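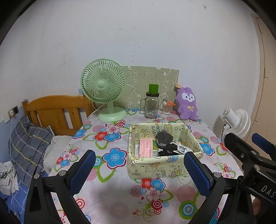
Speaker notes, Padmont evening session. Talk runs 30 minutes, leave time for arguing.

Hi everybody, thanks for coming back in after the coffee. Wait for the doors to close.

So the question on the program is "Can a machine tidy up yet?" and my short answer is sort of, on a good day, if you don't move anything (pause, somebody usually laughs here).

Start with baskets. I love baskets! Everybody has one, a soft box where the small stuff ends up. A foil packet, a little carton, something black and crumpled. For you and me that's two seconds of rummaging. For a gripper it's awful. Foil throws the light around, cloth has no fixed shape, and the walls of the basket give when you bump them.

Then the table. Big printed flowers all over the cloth, and the software has to work out which edges are things and which are just pattern. Ask the room: who owns a plain tablecloth?

Next bit is the Lonari numbers. We logged 3000 pick attempts from baskets and boxes, and 1274 went through clean, first try, nothing else dragged out with it. I was thrilled with that, my sister was not. Say slowly, people write this one down.

Shop floor comparison, keep it short. At the Flunthorpe plant the bins are rigid, the parts are all alike and the lights never change. Those arms are great, and they would be lost in a bedroom. A fan cord trailing off the back of a table is enough to ruin the afternoon.

Mention the Hubáček gripper pads here if there's time, otherwise skip to questions. Don't get dragged into laundry again. If they ask about price, say we don't sell anything yet and point them at the sign-up sheet by the door.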